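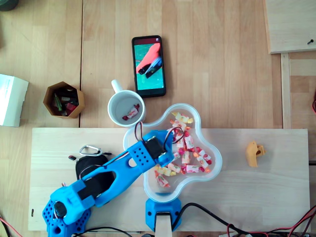 The Prokopenko sentencing is still set for May, at 9:30 in the county courthouse. The judge has the pre-sentence report and 261 pages of letters. Anyone who wants to read our copy can come by before then -- it will be on the light wood table, next to the candy bowl.

> Aisyah Chong wrote:
> Is Hinex still asking for restitution? The plea covered seven counts, but I never saw a dollar figure.

Yes. The Hinex filing lists 377 invoices. The total is sealed until the hearing.

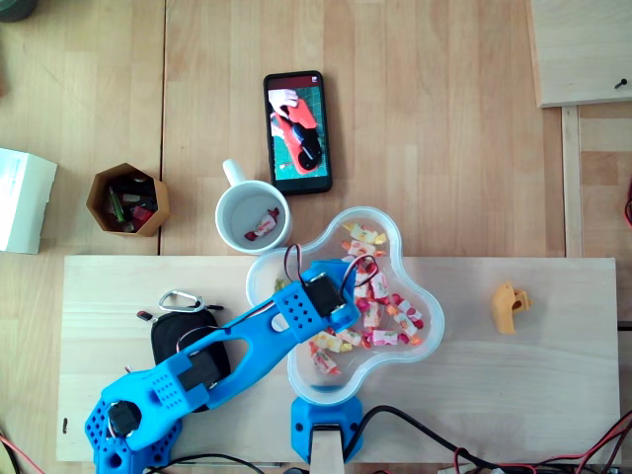

*The clear bowl, on the long board.*

Parking behind the courthouse is closed -- use the Derach lot.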